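Plorkov Publishes Equipment Planning Guide for Hand-Held Gripper Data Collection

Guide covers unit counts, spares, site preparation and replacement budgets for robot learning teams

LIRNCOMBE, 24/02/2020 – Plorkov, a supplier of hand-held grippers and data collection equipment, today released a planning guide for organizations preparing to buy hardware for robot manipulation work. The guide is written for purchasing staff and lab managers who have to put a number on a collection program before the first unit is ordered. It is available at no charge from the company's sales office.

The guide treats the gripper as one line in a larger budget. Other lines include mounts, storage media, charging equipment, furniture and objects to be handled, floor space, and paid operator time. According to Plorkov, requests for quotation usually list the first of these in detail and leave the rest to a general allowance. The guide asks buyers to price each line separately and to record who approved it.

"Most of the quotes we are asked for start with a unit count," said Lesia Lytvynenko, product planning manager at Plorkov. "We would like them to start with a task list and a number of operator hours. The unit count follows from those, and so does the spares order."
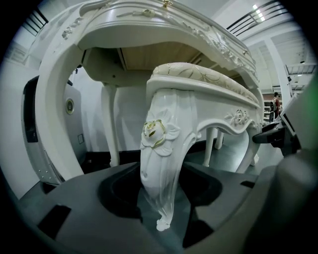

Furniture and props receive a chapter of their own. Household tasks call for household objects, and decorative pieces with carved legs, curved rails and upholstered seats place different demands on a gripper than flat-sided boxes do. The guide recommends that buyers list objects by how they will be held, then by weight, and only then by price. Pieces that will be gripped repeatedly at the same point should be entered as consumables, with a write-down period agreed in advance with the finance department.

For a first program the guide sets out a reference configuration of 12 hand-held grippers, with three held back as spares. The spares are to be ordered in the same batch as the working units, so that mounts, fasteners and pads match. Jaw pads are listed as a separate part number and should be budgeted by hours of use. The guide suggests inspection every 80 operating hours – more often where operators work with painted or carved surfaces.

Site preparation is the second area where Plorkov sees budgets fall short. A large open interior with a mezzanine, columns and long rows of ceiling lights gives operators room to move between stations, but it also produces mixed lighting and long background views. Buyers are advised to settle three questions before signing a lease or reserving a hall: how many stations will run at once, where people who are not collecting will walk, and which lights can be switched separately.

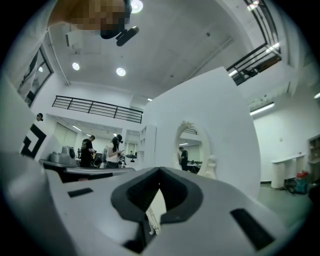 Shared rooms are acceptable for most tasks, provided that station boundaries are marked on the floor plan and that storage for carts, shelving and bags is included in the area calculation. The guide supplies a worksheet for this. It also includes a form for recording the consent of people who may appear in collected footage, along with a line for the cost of obscuring faces before data is shared.

Ferenc Veres, operations lead at Quiambao, an integrator that tested draft versions of the worksheets, said the staffing section had the largest effect on his own budget. "We had allowed for operators and left out the people who set stations back to their starting state," Veres said. "Once reset time was a line of its own, we bought fewer grippers and hired earlier."

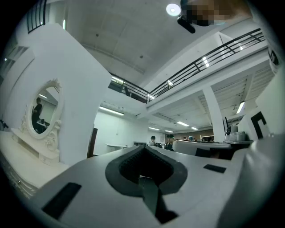

Hand-held gripper with black-lined jaw, near a white vanity and oval mirror.

The guide also addresses the choice between purchase and rental. Plorkov recommends rental for pilot programs of up to 30 working days and purchase for anything longer, with a review before the second order. Rental agreements should state who pays for jaw pads, who holds the spares, and what condition the shell of each unit must be in on return. Sample wording is provided in an appendix.

A further appendix covers Tillanus, the company's scheduling software, which assigns units to operators and logs hours against each serial number. Buyers who use other software can export the same worksheets as plain spreadsheets. No Tillanus license is needed to use the guide.

Plorkov plans to issue a revised edition in August. The revision will add a chapter on moving an installed program from one site to another, including crating, insurance and recalibration time. Organizations that request the current edition will be sent the new one when it is ready.

About Plorkov
Plorkov designs and sells hand-held grippers, mounts and scheduling software for robot learning programs. The company is based in Lirncombe and supplies universities, integrators and equipment makers.

Media and sales contact
Lesia Lytvynenko, Product Planning
Plorkov, Lirncombe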